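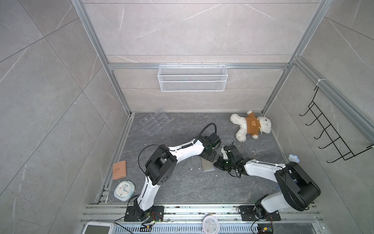
Day two of the Sillby talks and I'm already on my third coffee. Catching up on the border water treaty so you don't have to read all 452 pages (I'm on page 361, pray for me)

Quick refresher: Stilside and Hudus share one river and have been fighting over the dam schedule since April. Stilside wants water for its farms in summer, Hudus wants to hold it back for winter power. Both have a point!

This morning's session ran long. The Hudus delegation asked for a 40-day notice period before any change in flow. Stilside came back with 4 days. So, yeah, a bit of a gap there

The part I keep rereading is the annex on fishing rights. It's two paragraphs, super vague, and I'd bet my lunch that's where the next fight starts

Someone asked if the Llorente plan is still on the table. Kind of? It's the one with a joint river office and shared gauges, and both sides quoted it today without using the name (diplomats, I swear)

My guess is they sign something small on notice periods and push the dam stuff to the fall. I'd love to be wrong!

Evening session got moved to 7, and the press room closes at 6, so I'll be posting from the hallway. If anyone knows where to get a sandwich near the Sillby conference center on a Saturday, please tell me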